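Progress report to the Hedovon fund
Project: Household and shop-floor chores by machine, second reporting period
Prepared by: Si-eun Cho, Grasitz workshop
Date: June 23, 2018

1. What we promised for this period

In our plan we promised to answer one question: which simple chores can a machine do today in a normal home or a small shop, without a technician standing next to it? We selected chores that everybody knows. For the home side we took folding towels, clearing a table and putting shoes on a rack. For the shop side we took opening delivery boxes, flattening them and filling a low shelf. The home chores are tested in our own rooms at Grasitz. The shop chores are tested with goods and boxes from the Promdale store, which has kindly agreed to give us its used packaging every week.

The work on the software, which we call Tello in this report, has followed the plan. The work on the shop side began later than planned, as the agreement with Promdale was signed only in January.

2. Work done

In this period we made 2,045 attempts in total. An attempt means that the machine starts a chore from the beginning and either finishes it, stops by itself, or is stopped by a person. We count an attempt as good only when no person has touched anything. By this strict rule, 859 attempts were good. I know that this number does not look very high. In the first period we also accepted attempts with a small help from the hand, and I must ask you not to compare the two periods directly.

The good attempts are not spread equally. Filling the shelf gave us the best results, as long as the packages were stiff and had flat sides. Bags of rice and flour were much worse, for they change their form when they are lifted. Clearing the table was acceptable with cups and bowls. It was poor with cutlery, and a spoon lying flat is still one of the most difficult things in our whole list.

Towels remain slow. The machine can fold a towel in a way that I would accept in my own cupboard, but a person would have done the complete basket in the same time. We have stopped improving the speed for now and work only on reliability — a slow machine which can be left alone is more useful to a family than a fast one which must be watched.

For the shoes we have little to report. The pairs are often mixed up, and the laces get caught at the rack.

3. Cardboard boxes

The Promdale manager told us at the first meeting that boxes are the chore his people would give away most gladly. We therefore moved some hours from the shoe task to the box task, and I hope the fund can agree to this afterwards.

A box looks like an easy object. It is light, it has straight edges and it does not break when it falls. But each used box is different. The flaps stand at different angles, the board has become soft at the corners, and the tape does not always end where one expects it. Tape is also shiny, and under the lamps of the store a bright reflection can be read by Tello as an edge. When this happens, the fingers close a little beside the flap and hold nothing.

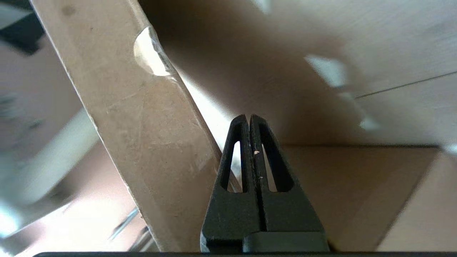 Box task: the gripper fingers and a cardboard panel with a piece of clear tape on it.

We changed two things. First, Tello now looks at a flap from a second angle before it closes the fingers. This costs time, but wrong grips have become clearly fewer. Second, we no longer try to pull tape off. The machine looks for a flap without tape and begins there, and if it finds none, it puts the box aside for a person. The store staff have accepted this solution without complaint.

Flattening is not solved. To flatten a box, one must press open the bottom, and a person does this with the fist or the knee. Our arm can hold and bend a panel, but it cannot push hard enough on a taped bottom. We are discussing a simple table edge against which the box could be pressed.

4. Money and staff

Spending is within the budget. The only change is an amount of 1,000 euros, moved from travel to spare parts, mostly for new fingers. Fingers are the parts we replace most often. The team has stayed the same during the whole period.

5. Where we stand with the main question

My present answer is careful. For stiff goods on a low shelf, I believe that a machine could work alone in the evening hours, with a person to check in the morning. For cups and bowls it is near. For boxes it can do the opening, when the tape allows it. For towels, cutlery and shoes I would not yet leave the machine alone in a room, and I would not recommend that any family pay for it.

6. Next period

We will bring the shelf task into the Promdale store itself, after closing time. We will build the table edge and test flattening on it. The shoe task will be paused until the box task is more stable — please tell us if the fund prefers another order. For the towels, we plan one longer test without any person in the room, and the results will be sent to you separately when they are ready.

The full table of attempts for each chore can be had from me on request.

Si-eun Cho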